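Tran Materials Library to Open Second Location in Folden in January

Free opening month for residents, schools and small workshops; 48 new material boxes can be borrowed

WEDMONT — The Tran Materials Library, which lends samples of everyday materials to teachers, students and small workshops, will open its second location in January. The new reading room is in the former Trevwood stationery store in the center of Folden, a short walk from the bus station. It will be open every afternoon from 1 p.m. and will close at 7 p.m.

The library works in the same way as a library of books. A visitor chooses a box, signs it out at the desk and keeps it for three weeks. Inside the box are samples of one family of materials, for example felts, corks, papers, cords or foams, together with a printed guide. The guide explains where the material comes from, how it is usually joined or cut, and what happens with it at the end of its use. All the samples may be touched, bent and compared. Small pieces of some of them may also be cut off and kept, and these are marked with a green dot.

In its last year the Wedmont library made 1,261 loans. This was the highest number since the opening, and a large part of it went to people who live in Folden and had to travel to Wedmont by bus or by car. Many of them asked for a place nearer to home, and the new location is the answer to this wish.

"A person can read very much about a material and still choose the wrong one," said Mei Blackwood, director of the Tran Materials Library. "When you have it in your hand for three weeks, you know it differently. We had a visitor who wanted to cover a bench with one fabric, and after she sat on the sample for some evenings she came back and took another. For us this is a good loan."

What visitors will find in Folden

The Folden collection begins with 48 boxes prepared for this location. They do not repeat the collection of Wedmont, and members can order a box from one town to the other without a fee. The delivery between the two locations goes twice a week, so a box that is ordered should be ready for pickup in a few days.

The first boxes are arranged in six groups: paper and board, textiles, cords and bands, natural fibers, sheet plastics, and surfaces. A seventh group, for glues and fasteners, is in preparation and is planned for the spring. It needs more time than the others, for the reason that some of the products may not be lent to persons under 16, and the rules for this must be clear at the desk.

Besides the boxes there is a reading room with long tables, a shelf of reference books and a cutting corner with mats, rulers and scissors. Knives are given out at the desk. There is also a quiet room for two persons, which can be reserved by telephone.

Schools can reserve the reading room in the mornings, when it is closed to the general public. A class visit takes 90 minutes and is given for grades four to 12. The students first sort a set of samples without any names on them, then they look for the names in the guides, and at the end every group proposes one material for a simple object such as a handle, a lid or a strap. The teacher receives the worksheets before the visit and may change them.

A special theme for the first season

For its first season the Folden library has chosen the theme "What Bends." The display will be about materials that change their shape and must return to it, or that must stay in the new shape. It compares woven and molded bands, springy papers, thin sheets and soft cords. Short evening talks will treat questions like how to choose a closure for a bag, why an old elastic becomes weak, and how to measure stretch at home with a ruler and a bag of rice.

The talks begin at 6 p.m. and are free also for people who are not members. The seats cannot be reserved.

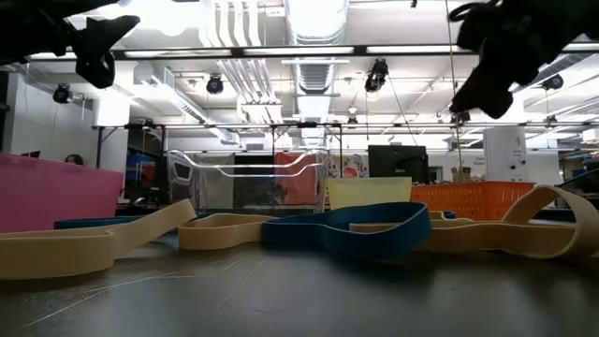

Flexible bands on a dark tabletop. "What Bends" is the first season theme of the Folden library.

Blackwood said that the theme was chosen with a view to the questions which are asked most often at the desk in Wedmont. "People come with a broken thing — a suitcase strap, a lunch box closing, the band of a pair of goggles — and they want to know what it was made of," she said. "Often we can find something similar in a box. Sometimes we cannot, and then we write the question down, and it becomes a reason to buy new samples."

Membership and prices

During the whole month of January the membership is free for residents of both towns. After this the yearly membership costs $24 for adults and $10 for students. Schools pay $100 per year and may keep up to five boxes at the same time. Small workshops with fewer than ten employees pay the same price as schools. Existing members of the Wedmont library do not need a new card.

A damaged sample does not have to be paid for if it was damaged in normal use. The library only asks that the member write on the card in the box what happened. These notes stay in the box, and many members say they read them before the guide.

The Wedmont location keeps its present opening hours, and its collection remains complete.

About the Tran Materials Library

The Tran Materials Library is a nonprofit lending collection with its main location in Wedmont. It lends to private persons, schools and workshops and gives advice on the choice of materials. It does not sell materials and takes no payment from manufacturers for including their products.

Press contact

Mei Blackwood, Director
Tran Materials Library, Wedmont
Interviews and visits to the Folden reading room before the opening are possible by appointment.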